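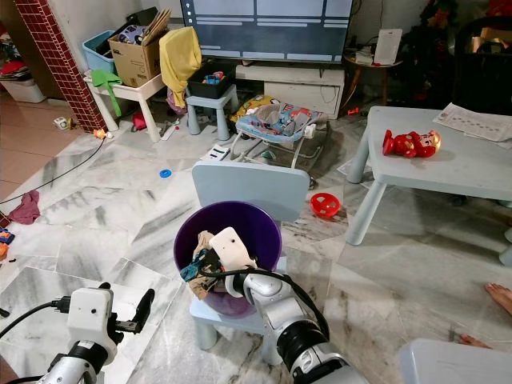

Re: Prasitz two-arm kit, worth the money?

From: Shiuli Ekanayake
To: home-robots list
Date: 3 December 2021

Alper Gökçe wrote:
> Has anyone had the Prasitz kit outside a lab yet? The Zunthorpe
> shop wants 2,688 for the pair of arms with grippers, plus 900
> for the support plan. The brochure shows it folding one white
> towel on one white table. I own neither.
> Alper

Alper,

I've had one on loan since November, and my living room is about as far from that brochure as you can get without moving outdoors. The picture at the top is the job I care about: clothes in a purple bin, bin on a child's chair, right gripper down inside the rim and into the bundle. The left one is open with nothing in it, a pose I have come to know well.

The good. The arms are quiet enough that you can hear the TV. The grippers are kind to fabric, and I have yet to find a hole in a shirt that I couldn't blame on the child. Setup took me 2 evenings, one of them spent looking for a hex key that was in the box lid.

The less good. It has no idea when to stop grabbing. Ask for one shirt and you get the shirt and whatever the shirt was friends with. A light bin will slide on a smooth seat if the arm leans on it, so put a rubber mat under it. Cables are the other sore point. Mine run on the outside, along the arm and into the side of the gripper, and the clips Prasitz supplies are a joke. I bought a bag of 14 from Akpan and used them all.

As for floor toys, the manual says to "prepare a clear work area." I read that part aloud to my family and it was well received as comedy. If yours looks like ours, plan on giving the base a wide berth and wearing something on your feet.

On the support plan, I'd skip it. My two calls both went to Gornstead, who were very polite and read me the manual. At 900 I would want at least a different manual.

Would I pay full price for the arms? Ask me again after the next software update. For a used pair, yes, today.

Shiuli

PS: If you do order, get the longer power lead. The standard one reaches exactly to where you don't want the robot.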